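The Great Cable Drawer, Revisited

Nedurgate wants every desk down to 2 cables by the end of January, with the rest going into one shared drawer. I have my doubts. We tried this at the Laltevby office, and the drawer had over 400 cords in it by spring, knotted into something you could have moored a boat with. People kept their own spares anyway. I did too.

The rule this time is that plain USB-A leads go in first. I'd like to know who decides what counts as plain. Half of them look alike until you check the other end. 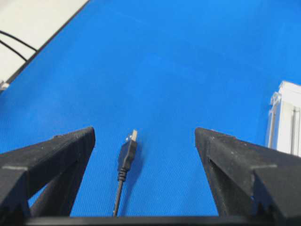 Romana Rusnák thinks I'm being unfair, and wrote back that a drawer works fine if each cord gets a paper tag before it goes in. Maybe. She has offered to bring the tags on Thursday.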